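Progress report to the Carroll Fund: trial of the Clukum gripper kit
Killholm workshop, July

We're well into the trial now and I'm really pleased to say the Clukum kit is holding up better than we hoped. It went onto the arm in an afternoon (the printed instructions are good, the cable diagram less so) and has now made 2270 grasps, with 54 drops. Most of those drops came in the first week, before we'd learned how far to open the fingers.

The set of test objects has grown to 20, a mix of hard, soft and awkward. Small blocks are easy going. Anything with a trailing lead is much harder, and that's where the team has been spending its time lately.

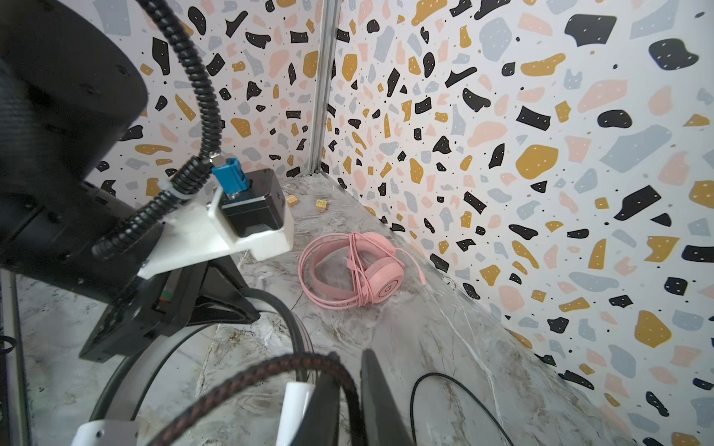 Leads slide about and catch on things, so we've started teaching the arm to take hold of the solid part first and let the rest follow. Early runs look promising! The wrist view helps a great deal with this, and Trulwood have sent us a newer version of their software that copes better with busy backgrounds.

Two niggles. The finger pads wear faster than the booklet suggests, and we've swapped them five times already. The cable along the wrist also needs a check each morning. Trulwood answered on both points within a day and a second pad material is on its way.

Spending is within the grant. Next we'd like to try bags and folded cloth, and we'd be delighted to show you a run if you can get to Killholm before the end of the trial.

Trulwood trial team, Killholm | Contact us | Back to top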